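Let the planner ask

I have spent a good part of my working life writing planners, and I have grown fonder, over the years, of the ones that hesitate. At Ellstead we label our demonstrations by hand, and the small domestic jobs (keys, a phone, a bowl to drop things in) have taught me more about planning software than any warehouse ever did.

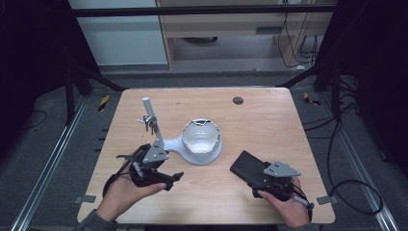
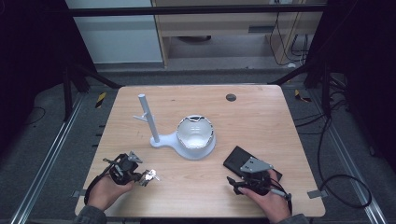
Where the segment boundary goes

Our labelling tool, Zuven, wants one clean moment at which "reach" ends and "grasp" begins. I do understand the wish, having asked for exactly that myself! But when Sorcha McIver and I went through 499 clips separately, we disagreed on the boundary by up to 16 ticks, and neither of us was being careless. A hand closing on a phone is a gradual sort of thing, and I'd much rather the file said so.

My plea, then, is for a start and a finish to every boundary, with the planner free to dither in between. Chowdhury, our scheduler, can already take a range if you switch off strict mode, and the controller underneath doesn't mind in the least.

People tell me this will make the logs untidy, and they're right. I've been reading untidy logs since before Zuven had a search box, and I'd still choose them over a neat file that hides where two sensible people parted company.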